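Re: Grorex handset preorders

> Has anyone in Clidgate had theirs turn up yet? The shop
> told me August, and the order page still says processing.

Mine's the grey one with the bigger storage, ordered through Trirnero, and it hasn't shipped either. I rang them on Tuesday and was told the first batch was 100 units and it's gone.

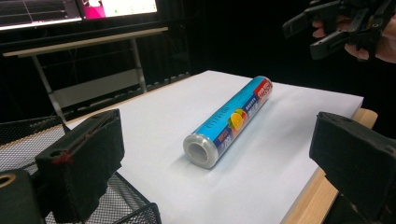
The next batch is 28 days off. Lozano has the white model at $1,757 outright, limit of 2 per customer – dearer, but they'll let you cancel before it ships. I'm staying put for now.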